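4. Labeling Your Drawers and Boxes

Good news: you've reached the fun part! The Trutum label maker is charged, the tape is in, and from now on everything you print is something you'll use. Start with a small piece of furniture and work up to the garage shelves later. A small piece teaches you the sizes quickly, and you'll have something finished in one evening.

4.1 Printing your first label

1. Hold the power key until the screen lights up.
2. Press SIZE and choose Small. Small fits most drawer fronts and still reads well from a chair.
3. Type your text. Short words look best (PENS, STAMPS, TAPE), but you can go up to two lines.
4. Press PREVIEW and scroll all the way to the end. Typos love to hide there!
5. Press PRINT and wait for the tape to stop moving.
6. Push the cutter lever down in one firm stroke.

Note: The first label after a tape change comes out with a long blank margin. Trim it with scissors or turn on Short Margin in the Settings menu.

Caution: Never pull on the tape while it is printing. Pulling stretches the letters and can jam the roller. If the screen shows code 746, open the lid, lift out the tape, and go to section 7.

4.2 Sticking it down

1. Wipe the surface with a dry cloth. If it feels greasy, use a little dish soap and water and let it dry completely.
2. Bend the label back at the split and peel off half the backing.
3. Line up the bare half, press lightly, and check that it's straight. You can still lift it at this stage, so take your time.
4. Peel away the rest and rub from the middle outward with your thumb.

Caution: Do not use standard tape on waxed or freshly painted wood. Let new paint harden for a full week first.

4.3 Choosing a color

Yellow tape is a terrific all-rounder. It shows up on pale wood and on dark plastic, and it's easy to spot in a messy room. Keep one color per person or per subject and you'll find things so much faster. 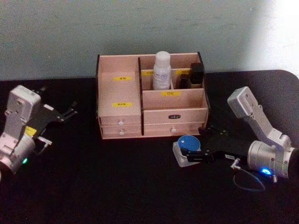 Rokeya Siddiqui wrote in to say that she prints every label twice and keeps the spare inside the drawer, "so when one gets scruffy I just swap it, and I never have to remember which size I used." We love this! To do the same, press COPIES before PRINT and set the number to 2.

4.4 Saving a label

1. With your text on the screen, press SAVE.
2. Pick an empty slot and press OK.

Note: Saved labels stay in memory when you change the batteries.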